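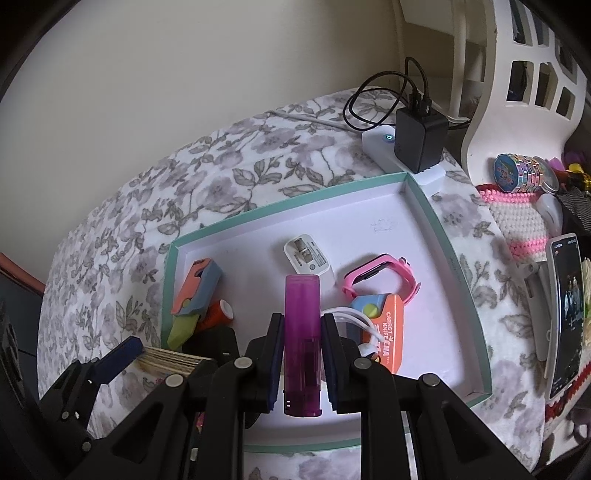
Figure 6. Small items sorted in the lid of the storage box.

Sorting small items into the lid

The Illurell box is sold as a complete answer to desk clutter. It is a box with a lid. Used as follows, the lid makes a passable sorting tray, and that may be the most useful thing it does.

1. Take the lid off and lay it on a table with the white side up. The quick-start card says any surface will do. A bed or sofa cushion won't.

2. Put in only what you expect to sort in one go. The packaging claims room for 20 small items. We found 16 a squeeze, and fewer is easier.

3. Set stick-shaped tubes upright, cap on, one at a time. The rim is shallow and will not hold them up if the table is bumped.

4. Coil charging cables in loose loops. Tight winding saves very little space and is hard on the ends.

5. If your wall charger has folding prongs, fold them in before it goes near a watch face.

6. Curl the watch band closed and keep the screen clear of anything hard.

7. Place fidget toys last. Segmented ones, such as carrot knives, take up more room than they seem to. Cut off any cardboard tags unless you plan to give the toy away.

Note: Pencil marks may show on the white interior. A soft eraser is worth trying before the Civon cleaning wipes, which cost more and are described on the packet as "essential."

Caution: Do not carry a full lid. The sales page mentions a load test of 3000 grams but does not say whether the lid was included. Move the items into the box first, then close it.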